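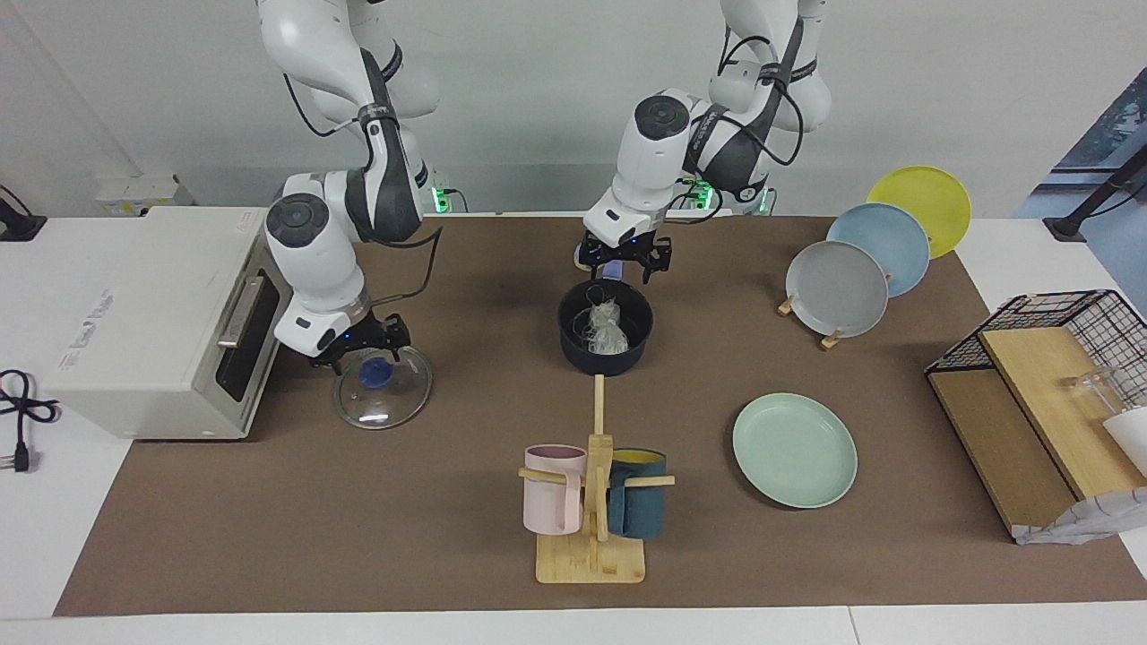

The Wurnach utility wants its customers to feel good about the heat pump rebate, and I would like to, too. I have an old furnace and drafty windows. But I have read the program rules twice now, and I don't think they add up for most of the people who pay into the fund.

Start with the money. Every household in the service area pays into it through a line on the bill, renters included. To get anything back you have to own your home, hire a contractor from the approved list and pay the full cost up front. The rebate check follows in 3 months, if the paperwork is clean. A family that can float that kind of bill was probably going to replace its furnace anyway.

The utility says 440 homes signed up in the first round. Fine. Only 305 of those jobs were finished, and the report doesn't say what happened to the rest. Did the owners drop out when they saw the quotes? Did the contractors get too busy? You would think somebody would ask before the second round opens in May.

Then there are the savings, which are estimates. They come from a computer model that assumes a tight house, and the houses in Futthorpe are not tight. Put a new heat pump in a leaky one and it will run all night in January. Rilelow ran its program the other way around, with attic insulation and air sealing first and equipment later. It was dull work and made for poor ribbon cuttings, but the crews went to rentals as well, and the town checked real bills before and after.

I am told our program will be "adjusted going forward." Maybe. I'd sooner see two winters of actual meter readings from the finished homes, with the addresses removed, posted where anyone can look at them. If the numbers are good, I'll say so -- and I'll fill out the form myself. Until then the charge on my bill looks a lot like a gift to people with better credit than mine.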